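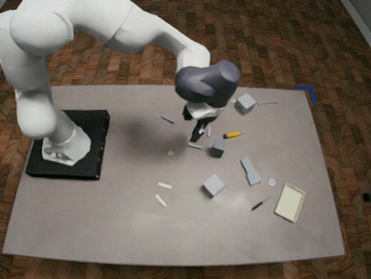 Progress report no. 2 to the Vurness Fund
Senior Robotics Club, second half of the grant year
27/09/2023

Hi Sille and everyone at the Fund,

I promised you something shorter than last time and I'm going to do my best, but it's been a busy few months and I've got plenty to tell you!

When I wrote the first report we were still deciding between the maze rover and the tidy-up project. The kids voted, tidy-up won by a mile, and we've been at it ever since. The challenge as they've written it up on the club whiteboard is "clean the bench": the arm starts with a table covered in bits and pieces - screwdrivers, washers and rings, little bars, grey blocks, a couple of sticks - and has to get the small stuff into the yellow tray without shoving everything else about. All of it happens in the simulator for now. We enter our best run in the Zellard schools round in December.

Where the money went

You'll remember the biggest line in our budget was computers. We bought two refurbished desktops with decent graphics cards, and they're the reason any of this works. On the old library laptops the simulator crawled along at a few pictures a second and the kids would wander off to get a snack while the arm moved. Now they can change a line of code, hit run and argue about the result straight away.

We also put $200 towards the site licence for the Kirkegaard lesson pack. I'll be frank with you, I wouldn't buy it again. The first few lessons were good on coordinates and joint angles, but after that it's mostly worksheets, and our lot would sooner be breaking things. There's a bit left over in the snacks and printing line and I'd like to talk to you about moving it (more on that further down).

What the kids have been doing

The group has split itself into two teams, which I didn't plan but have decided to take credit for. Mattes Ostermann's team looks after picking things up. Kolbrún Brynjólfsdóttir's team decides what gets picked up and in what order, and they are fierce about it. Kolbrún wanted the little things first and the long tools last. Mattes wanted whatever is closest. They ended up writing both versions and running each one on 100 shuffled tables, and I had very little to do with it apart from finding the extension cord.

Kolbrún's order came out ahead, mainly on tables where a screwdriver had been dropped in the tray early and everything after it landed on top and rolled out. Mattes took it pretty well and then found a bug in her scoring, so honours are even.

The cubes and blocks have been the easy part. The gripper comes straight down, closes, lifts, done. Rings and washers are a different story, as they lie so flat that the fingers have to come right down to the table surface, and for weeks the arm either stopped short and closed on air or pushed into the table and set off the collision warning. Vinzenz Baumgartner (Year 9, joined us in the winter, had never written a line of code) fixed it by having the gripper go down in smaller and smaller steps near the bottom. It's slow, but it works most of the time and he was thrilled.

Thin things are still beating us. There's one needle-like rod in the set that's nearly the same colour as the table, and the detection code misses it more often than not. The kids have started calling it the ghost. We've tried changing the lighting in the simulator, which helped a little and also moved the arm's shadow over half the parts, so that's been put back how it was for now.

Attendance and people

Numbers have held up well over the cold months. Huệ Tô has been coming in from the university after her own classes to help with the maths, and the older students now save up their questions for her. I'd love to pay her something next year, even if it's only her bus fare and parking.

What's next

Between now and December we want to get the rings reliable, have one more go at the ghost, and cut the time for a full table. At the moment a complete run takes longer than the Zellard rules allow, so either we speed up the travel moves or we leave the sticks till last and hope. Both teams have opinions.

And the ask: could we shift what's left of the printing money to the entry fee and the bus? It'd save me writing a separate application, and the kids would very much like to be there in person when their run goes up on the big screen. If you need a revised budget sheet, let me know and I'll send it through.

You're welcome to drop in any time we're running. Come hungry, there are always biscuits.

Thanks again for backing us,
Club coordinator, Vinineck Community Learning Centre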